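# Does It Know When to Give Up? Stopping Rules for Two-Arm Tasks

Maritza Villca and Eskil Vik, project report, Friday, January 25, 2019

Our question was small enough to fit on a sticky note, where it lived for most of the fall. When a robot's grasp goes wrong, how early can you tell from the wrist view alone? Our adviser suggested we compare against the head view as well, and so the sticky note became a report.

We worked from demonstrations recorded in a practice hall with shop shelves, dryers and other household chores waiting to be done badly. Over 900 short clips were labeled by hand. Each label marks the first moment a human viewer would say "no, stop." The two of us agreed on that moment less often than we would like to admit – Eskil is an optimist and lets things slide.

The views differ a lot in how much of the job they show:
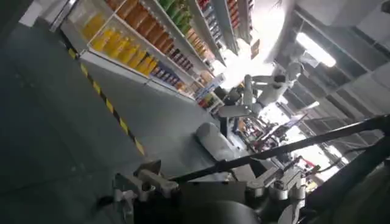
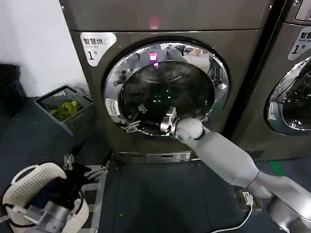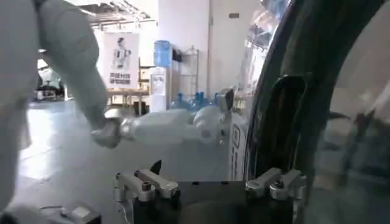
We trained two versions of the classifier, Celier (one view) and Ghorbani (wrist and head together). The names come from a list Maritza keeps, and she has declined to explain the list.

## What we found

Celier caught 41 percent of the bad grasps before our hand label. We had hoped for more and had already drafted a cheerful abstract. Ghorbani gained 14 points over that, nearly all of it on tasks where one hand was holding something while the other worked. On shelf picking the second view added very little.

Most false alarms came from reflections. Anything shiny that moved across glass was treated as an emergency, and we lost a week in January to masking bright patches by hand. Masking helped Ghorbani and made Celier slightly worse. We have a theory about this, but it changes whenever we discuss it.

## Still to do

- Relabel the clips where we disagreed by more than 2 seconds
- Rerun with the left and right wrist views kept separate
- Find out why the Nisix baseline scores better with the color turned off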